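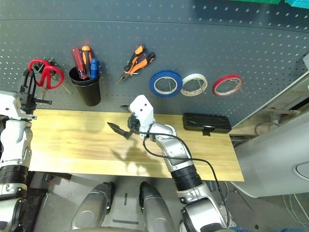 2025-06-24 更新:加了腕部相机那一节,夹爪部分重写了一遍,以前写的有些话我自己都不认了。

这页是写给在自家车库、小工作室或者学校小实验室里折腾双臂的朋友看的,讲的都是工具墙跟前的事:夹爪怎么换着试、相机怎么摆、控制器选哪个顺手,还有洞洞板上那些零零碎碎怎么挂,机械手才肯给面子。我不是搞算法的,以前做家具维修,手上的毛病和讲究都是那时候落下的,所以您会看到我在钩子和胶带上啰嗦半天,到了控制那块反倒三言两语。看官多包涵!

## 先把墙弄明白,再去怪夹爪

刚开始那阵子我犯的最大的错,就是一抓不住就换夹爪。剪刀掉了,换;螺丝刀拔不出来,换;胶带卷转着圈儿跑,又换。折腾一大圈下来,回头一看,一半的毛病出在墙上。

人去墙上取东西,手腕会自己拐弯,指头会自己让路,钩子歪一点根本感觉不出来。机械手没这个本事,钩子歪一点,它就老老实实地歪着撞上去。所以我现在的习惯是:测任何一副新手指之前,先把墙上的东西摸一遍,每个钩子晃一晃,松的当场拧紧或者换孔位。洞洞板的孔用久了会变大,钩子插进去有旷量,手一拽,钩子跟着工具一起出来,数据也就废了。

孔松了怎么办?我的土办法是在钩子脚上缠一圈纸胶带再插回去,紧得很。别用电工胶布,天一热就出胶,拔下来一手黑泥,板子上也留印子。要是孔已经豁了,就老老实实往旁边挪一格,省得三天两头补。

挂法上有几条,都是试出来的:

- 剪刀横着挂,把手朝外,比竖着挂好抓得多。手指从把手外侧夹,别往圈里伸,伸进去容易,出来就勾住了。
- 钳子挂之前先合一合,弹簧太硬的那种自己会撑开,每次撑的角度还不一样。可以在两个把手之间绕一圈细皮筋,测完再摘。
- 螺丝刀插筒里最省地方,可筒底要垫东西。我垫的是剪下来的旧瑜伽垫,刀头扎进去就站得稳,不会一碰就换个方向倒。
- 同一个筒里,高矮差得越多越好抓,挤在一样高的时候,夹一把带出来两把是常事。
- 胶带卷挂在钩子上,钩子尖要微微上翘。平的不行,手一蹭,整卷就滑下来,满地滚,滚到柜子底下够都够不着。
- 颜色错开。红的旁边别再挂红的,相机和眼睛都省心。

再说那条窄木板。很多人喜欢在洞洞板前面放一张大桌子,觉得宽敞。我反过来,劝您放条窄的!桌面一宽,手臂就得一直伸着,肘部那一节老是蹭桌沿,末端还发抖。窄板子只当个中转的台子,东西从墙上下来,往板子上一搁,够用了。松木的就很好,便宜,压出坑来也不心疼,打磨一下又是一条好汉。唯一要注意的是边上的毛刺,线缆最怕这个,拿砂纸倒个小圆角,几分钟的事。

## 两副手指,我是这么比的

我手头常用的是两家的手指,一副 Garasis 的,一副 Sorketti 的。先声明,谁也没给我钱,Garasis 那副还是我自己花 700 块买的,买完心疼了一个礼拜。

比夹爪这件事,最容易比成“我觉得这个好用”。我觉得有什么用呢,今天心情好就觉得这个好用,明天没睡醒就都不好用。后来 Rajkumari Maurya 来我这儿串门,看我测了一下午,给我提了个主意:别问哪个好,问它在哪样东西上先失手。她还让我把工具的顺序固定下来,每回都从左往右取,取完了再从右往左放。照她说的做,差别一下子就出来了。

先说薄的东西。刮刀、刻刀、薄片的垫块,躺在木板上的时候,手指要能贴着板面插到底下去。指尖削得薄的占便宜,方头厚实的就比较吃力,得先把东西推到板子边上,露出一截悬空的,再夹。推到板边这一招对哪副手指都管用,人手捡硬币不也这么干吗?

再说圆的。螺丝刀柄、胶带卷这种,接触面宽的手指才稳。指尖太窄,夹圆柄就跟拿筷子夹鹌鹑蛋一样,看着夹住了,一抬手就转。有的手指内侧做了台阶,前头一块平垫,往后有一级凹进去的,这个台阶我起初嫌它碍事,用久了反而喜欢,粗一点的柄可以往里送,让台阶顶住,比光靠指尖捏着踏实。

然后是软的。带软胶的把手,夹力大了会陷进去,松开的时候粘着不走,放的位置就偏了。我的办法是夹力先从小往大加,加到提起来不滑就停,记在本子上,以后就用这个数。千万别图省事一上来就拉满,把手上压出两道白印子,夹爪的齿轮也跟着遭罪。

最后是扁盒子。小工具盒这种黑乎乎、光溜溜的玩意儿,最好从短边夹,夹长边的话,开口常常不够。盒子要是带搭扣,记得先扣上!我有一回没扣,盖子在半空开了,里头的内六角批头下雨一样往下掉,跪在地上捡到天黑。

比的时候还有几件小事,不注意就白比:

1. 两副手指用同一套垫片。垫片一新一旧,比出来的是垫片。
2. 每换一次手指,回零一次,开合走两遍,再开始。
3. 手指上的划痕先擦干净再看,很多“划痕”其实是蹭上去的铝粉,湿布一抹就没了。真划痕用指甲能刮出感觉。
4. 每样东西限时 60 秒,过了就算没拿到,往下走。不限时的话,人会跟它较劲,一较劲就忘了自己在测什么。
5. 失手了别马上捡起来重来,先记一笔怎么掉的:滑掉的、转掉的、碰掉的、带掉的。这四种毛病的治法完全不一样。

第五条我要多说两句。滑掉的,看垫片和夹力;转掉的,看接触面和夹的位置,八成没夹在重心上;碰掉的,多半是接近的路线有问题,跟手指没什么关系;带掉的,回去看墙,钩子和筒的毛病。把这四样分开记,过两个礼拜翻一翻,您就知道钱该往哪儿花了。我自己翻出来的结果挺丢人,碰掉的最多,白白冤枉了夹爪那么久。

## 换手指的时候,螺丝要讲规矩

换来换去,最先坏的是螺丝孔。夹爪壳子多半是铝的,钢螺丝往铝孔里拧,拧得勤了牙就花。所以:

先用手拧,拧到拧不动,再上扳手。一开始就上扳手的人,歪着进去都不知道。内六角的孔要是灌了灰,先拿牙签挑干净,扳手插到底再使劲,插一半就拧,圆了角可就麻烦了,到时候得往孔里垫橡皮筋慢慢往外骗。两颗并排的螺丝,轮着来,这边紧一点那边紧一点,别一颗拧死了再去拧另一颗,压板会翘。

螺纹胶用最弱的那种,点一丁点儿。经常换手指的话,干脆别点,改成每次开工前摸一遍。我拿白色油漆笔在螺丝头和壳子上画一道连着的细线,线对不上就是松了,一眼就看见。这招是修摩托的师傅都会的老办法,搬过来一样好使。

拆下来的螺丝放哪儿?放磁碗里。没有磁碗,把胶带反过来粘在板子上,粘性面朝上,螺丝往上一按,按拆下来的顺序排开,装的时候倒着来。胶带这东西在我这儿一天要用掉好多,蓝的做标记,红的贴在“别碰”的地方,白的用来写字。白胶带上写字要用油性笔,水笔一擦就没了。

## 腕部相机:亮的太亮,暗的太暗
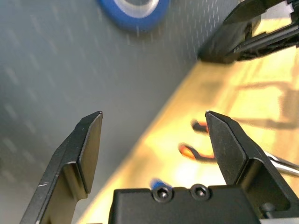 腕部相机我试过 Prurnura 的小方块和另一个没牌子的便宜货。便宜货其实也能用,就是自动曝光太活泼,手一转,画面忽明忽暗,像有人在旁边玩开关。Prurnura 的能锁曝光,光凭这一点我就留下它了。

工具墙前面的光特别难伺候。木头浅,反光,灯一照就发白;地和板子都是灰的,吃光。相机一半对着木头一半对着灰地,自动曝光就不知道听谁的。我试下来的几个办法,从便宜的说起:

灯先别正着打。把灯往旁边挪,照到白墙或者白纸板上再反过来,木头上那块亮斑立刻就柔了。没有白墙就在灯前面挂一张烘焙纸,注意别贴着灯泡,隔开一拳远,选不怎么发热的灯。

还不行,就给木板上一层哑光的木蜡油,擦得薄薄的。刷清漆可千万不要!亮晶晶的,好看是好看,相机里全是光斑。

再不行,锁曝光。锁的时候让相机对着木头锁,宁可灰的那边暗一点。工具一般都放在木头上,过曝了就什么都没有了,暗一点还能往回拉。

影子也别忘了。手臂和夹爪自己会在木板上投一大片影子,手一动影子也跟着动,有时候影子边刚好压在工具边上,看着就像多出来一截。两盏灯分开摆,一左一右,影子就淡了。只有一盏灯的话,放在手臂少去的那一侧。

对焦呢,定焦的小相机一般能清楚的就那么一段。您得想好要它清楚在哪儿。我以前追求看得远,把焦拉到墙上,结果指尖糊成一团,夹没夹上全靠猜。后来改成让指尖清楚,远处的胶带、工具糊就糊了,反正远处还有头上的相机管着。两个相机各管一段,谁也别抢谁的活儿。

调焦有个省事的法子:找张旧报纸剪一小条,夹在两根手指中间,报纸上的字清楚了,焦就对了。拧好以后用一点指甲油把镜头圈封住,震不松,要再调的时候用指甲一抠就掉。

装相机的角度,我的标准是两根指尖都要在画面里,张到最大也要在。看不见指尖的腕部相机,等于蒙着眼睛穿针。可指头也别占掉太多,上面得留出地方来,好看见下一样东西从哪儿过来。另一只手要是常在附近干活,最好也能照到一点,免得两只手打架的时候您还在纳闷。

镜头要天天擦。这儿是车间,锯末、胶、手上的油,什么都有。拿眼镜布,先吹再擦,别用衣角,我的第一个镜头就是毁在一件牛仔衬衫上的。

## 控制器:手感这东西没法替您试

控制器我比得少,话也就少。主要用过 Wunderlich 的手柄盒子,还有一套自己拼的主从臂。

手柄上手快,朋友来了玩十分钟就能从墙上取下一卷胶带。可一到精细的活,比如把螺丝刀竖着插回筒里,就看得人着急,一下一下点着往前挪。主从臂正相反,头半天笨手笨脚,过了那个坎儿就顺了,手腕怎么拐它怎么拐。所以要是您只想试夹爪、比手指,手柄够用了,动作慢还更容易看清楚它是怎么失手的。要是打算干长一点的活,就咬咬牙上主从。

Wunderlich 那个盒子有一点我很喜欢,就是速度旋钮做在外面,手一伸就能调慢。有一点我不喜欢,急停按钮和电源长得太像,都是圆的,都在右边。我给急停套了个红胶带圈,给电源贴了白的,写上“不急”两个字。

Jennylyn Marquez 用左手操作,来我这儿试的时候提醒我,我整面墙都是按右撇子的习惯摆的,常用的全在右手边,左臂基本在看热闹。还真是!后来我把剪刀挪到最左边,让左臂也有活干,两边手指的磨损也匀了一些。您要是两条臂配的是不同的手指,就更得这么想一想:哪只手负责薄的,哪只手负责圆的,东西就往哪边挂,少来回倒手。

操作的人站哪儿也有讲究。别站在手臂正后面,看不见指尖,老得探头,一探头手就跟着歪。侧着站,能看到墙和木板之间那条缝最好,很多碰掉都发生在那条缝跟前。坐着的话,椅子要不带轮子的,我说真的。

## 线,线,还是线

线缆是我这儿第一大祸害。夹爪的线从手腕出来,得留一个弯,太短了手腕转到头就扯,太长了就在木板边上晃荡,扫到什么带什么。我的留法是把手腕转到两头的极限,各看一眼,取刚好不绷的长度,再用魔术贴沿着臂身绑。绑扎带别勒死,关节那一节尤其不能绑,绑在关节前面和后面,中间让它自己弯。

用魔术贴,别用塑料扎带。扎带剪断的那个茬口跟刀片似的,我手背上有好几道都是它划的。况且您不是老要换手指嘛,换一次剪一把,地上全是小白条。

落到地上的线归拢到一边,扎成一捆,离脚远点。地面上贴短胶带做位置记号的话,线不要压在记号上,时间久了会把胶带搓起来,记号跑了您还不知道。贴记号之前,地要用酒精擦,干透再贴,贴完用硬卡片刮一遍,能多撑好些日子。

## 开工前我自己会过一遍的

贴在墙边,背不下来也没关系,照着念就行:

- 钩子晃过了没有
- 螺丝上的白线对得上吗
- 指尖垫片干净吗,有没有翘边
- 手腕转到头,线绷不绷
- 镜头擦了,曝光锁了
- 盒子搭扣扣上了
- 急停按一次,真按,听见断电的声音再复位
- 猫在屋里吗(在的话,请出去)

收工也有几件:手指张开一半再断电,别合着过夜,垫片会压出印子。刀和尖头的东西一定从夹爪上取下来,放回墙上或者盒子里,绝对不能夹着过夜,万一断电松了手,谁从底下过谁倒霉。木板扫干净,碎屑往外扫,别往墙根扫,墙根那条缝是个无底洞。

## 有人问过的几件事

**夹爪是不是越贵越好?** 看您抓什么。光抓螺丝刀胶带这些,中等的就很够了,省下的钱买好一点的垫片,再买盏好灯,效果比换夹爪明显。

**垫片用什么料?** 我试过硅胶、自行车内胎、防滑桌垫。内胎最耐用,味道大一点,洗洃洁精泡一晚上会好很多。硅胶抓得最牢,可是吸灰,半天就得擦。防滑桌垫便宜,剪起来也方便,缺点是掉渣。贴的时候用薄的双面胶,厚的那种泡棉胶有弹性,夹紧了会往旁边错,位置老是差那么一点点。

**能不能两只手用不一样的手指?** 能啊,我就经常这么配。只是做记录时一定写清楚左右,我有一本子数据因为没写左右,全当草稿纸用了。

**螺丝刀老是倒向同一边怎么办?** 看看筒子正不正。螺丝固定的筒,底下垫张对折的卡纸就能找平。筒口要是太大,里头塞一圈软泡沫,中间留个洞。

**洞洞板刷什么颜色?** 深灰最好,不反光,孔看得清楚,彩色把手挂上去也显眼。纯白的我用过,晃眼睛,工具上那些银色的部分全融进去了。

**尖的工具怎么递?** 不递。先放到木板上,手臂退开停稳,急停按下去,人再过去拿。手臂还通着电的时候伸手进去,多熟练都不行,这条没有商量。

九月份我打算把左边那半面墙重新排一次,想试试带磁铁的托架,看扳手那类又重又滑的东西能不能好抓一点。Sorketti 的另一款指尖也在路上了,到了先按老规矩从左往右取一轮,记完再来补。您要是试过磁铁托架,哪种磁力合适,吸太牢了拔不下来怎么弄,留言告诉我一声,我先谢过啦!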